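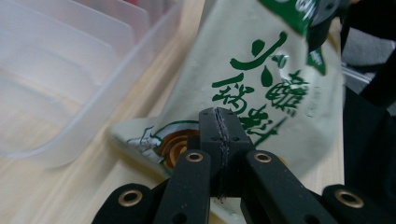

Vulell open house, quick notes

Got to the Vulell paper mill at 9, line already out the door. December, freezing, no coffee till 10. Tour groups of 13, ours led by Si-woo Cheon, fast talker, knows his pulp. Two vats running, smell hits you at the stairs. Sort of wet cardboard plus vinegar.

Drying loft was the best part. Steep steps, hold teh rail. Nearly 19 racks up there, sheets hanging over our heads.

Shop afterward: cash only, bring small bills. Got the Hustinine writing pad, skipped the cards. Parking behind Sung bakery, free untill noon. Would go again in spring.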